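Stand: 10/1/23. Die Fragen kommen aus den Mails der letzten Saison. Gekürzt haben wir nur die mit mehr als drei Ausrufezeichen.

## Anreise

**Wie kommen wir nach Tristholm?**

Mit der Fähre. Eine Brücke ist seit Jahrzehnten im Gespräch, und dort ist sie gut aufgehoben. Im Sommer gibt es 6 Abfahrten am Tag, im Winter so viele, wie der Wind erlaubt.

**Dürfen wir das Auto mitnehmen?**

Dürfen ja. Die Überfahrt kostet dann allerdings mehr als das Wochenende, und auf der Insel gibt es genau eine Straße. Sie endet am Leuchtturm, und wenden muss man dort im Kiesbett.

**Ab wann können wir in die Wohnung?**

Ab 15 Uhr. Wer um elf vor der Tür steht, darf gern das Gepäck in den Flur stellen und danach spazieren gehen. Der Rundweg dauert zwei Stunden, mit Gegenwind drei. 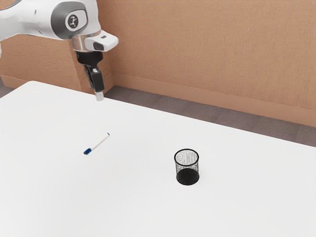
**Und wenn wir die letzte Fähre verpassen?**

Dann bitte anrufen, keine Mail schreiben. Der Schlüssel liegt im Kasten neben der Haustür, den Code schicken wir vorher. Er ändert sich bei jeder Buchung – der vom letzten Jahr funktioniert also nicht, auch wenn man ihn kräftiger eintippt.

## Die Wohnungen

**Was ist der Unterschied zwischen »Hebden« und »Clidthorpe«?**

»Hebden« liegt unten und hat die Terrasse. »Clidthorpe« liegt oben und hat den Blick. Wer beides will, muss beide mieten, dafür gibt es einen kleinen Nachlass. Die Namen stammen vom Vorbesitzer, der England mochte und uns auch die Teppiche hinterlassen hat.

**Sieht man von »Clidthorpe« aus das Meer?**

Ja, bei klarer Sicht. Bei Nebel sehen Sie Nebel, preislich macht das keinen Unterschied.

**Ist Bettwäsche dabei?**

Bettwäsche ja, Handtücher gegen 5 Euro pro Person. Strandtücher bitte selbst mitbringen. Unsere weißen Handtücher waren schon öfter am Strand, man merkt es ihnen an.

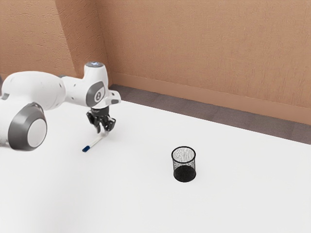 *Weißer Arm über weißer Tischplatte*

**Gibt es WLAN?**

Es gibt einen Router. Abends, wenn die ganze Insel gleichzeitig Filme schaut, reicht es für Text. Im Regal stehen 141 Bücher, überwiegend Krimis, und bei den meisten ist die letzte Seite noch drin.

**Dürfen Hunde mit?**

In »Hebden« ja, in »Clidthorpe« nein. Die Treppe ist steil, und ältere Hunde wollten zuletzt zwar hinauf, aber nicht wieder herunter.

## Essen und Trinken

**Wo kann man einkaufen?**

Im Inselladen am Hafen, 314 Meter von der Haustür. Brötchen bitte am Vorabend bestellen. Wer das vergisst, bekommt Knäckebrot und einen Blick. 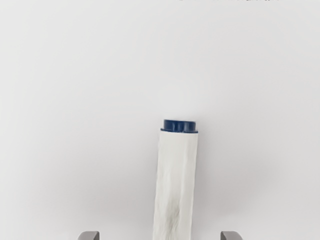
**Hat das Geltosano noch auf?**

Die Eisdiele öffnet, sobald die ersten Tagesgäste kommen, und schließt, wenn die Pistazie alle ist. Im August kann das schon am frühen Nachmittag sein. Auf die Öffnungszeiten haben wir keinen Einfluss, auf die Portionen leider auch nicht.

## Abreise

**Müssen wir putzen?**

Besenrein genügt. Spülmaschine anstellen, Müll in die Tonnen hinter dem Schuppen, Fenster zu. Sand in der Dusche ist normal, Sand im Toaster nicht.

**Können wir stornieren, wenn es regnet?**

Nein.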